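Predstead's towel fold-along tops 800 sign-ups

What started as a handful of neighbors swapping laundry tips has turned into one of the happiest things happening in Predstead this spring. The Szabo Street Home Arts Club says its free fold-along has now passed 800 sign-ups, and more people are joining every evening!

The idea couldn't be simpler. You bring one small cloth (a hand towel, a dish towel, an old washcloth, whatever is on top of the basket), lay it on a flat surface at home and follow the short lesson that goes out in the club's newsletter. Each lesson covers a single fold. The first was a plain half fold with the edges lined up. Last night's was the three-panel bath fold, the one that leaves all the raw edges hidden inside, and the club's inbox filled up with snapshots from kitchen counters, ironing boards and at least one piano bench.

"I thought we'd get my sister and her friends," said Wakana Matsuda, who writes the lessons. "Then a man wrote to tell me he'd folded every towel in his house and had moved on to his daughter's."

Matsuda tells beginners to start with the cloth in a heap. Shake it once, drop it, and learn to find two corners from there. It's the part most of us rush through, and once you slow down and do it properly the rest of the fold goes so much faster. She also likes a dark surface under a light cloth, so the edges stand out. 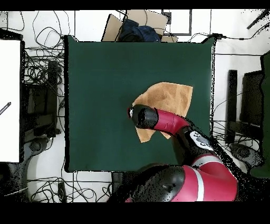

Photo: Rin Hirano/Predstead Weekly

Fuzzy fabrics get a lesson of their own next week, and readers have been asking for it. They grip themselves, they bunch up in the middle, and a corner will happily tuck itself underneath where you can't find it. Matsuda's advice is to smooth from the center outward with a flat hand, then let the cloth rest a moment before making the first crease. Pulling on the corners only stretches them.

Genji Nomura, a retired tailor on Omeo Lane, has been answering questions for the club by phone. His favorite so far came from a caller whose towels always ended up with one long side. "I asked her to read me the washing label," he said. "We talked for an hour. We got to the towels at the end."

The club began in October with a table at the library and a box of donated linens. The in-person meetings are on hold for now, but the linens are still coming in. Kiyoshi Sugiyama has set aside 100 clean towels for the Skoklow shelter, every one of them folded in thirds, and he'd love to send more. Donations can be left in the covered bin by the club's side door, washed and dried, please, and in any color.

New lessons go out 2 evenings a week through the end of April 2020. To join, drop a note with your name and email address in the club's mailbox on Szabo Street, or ask a neighbor who already gets the newsletter to forward you a copy. Back lessons are free too, including the fitted sheet, which Matsuda says she will be teaching again by popular demand.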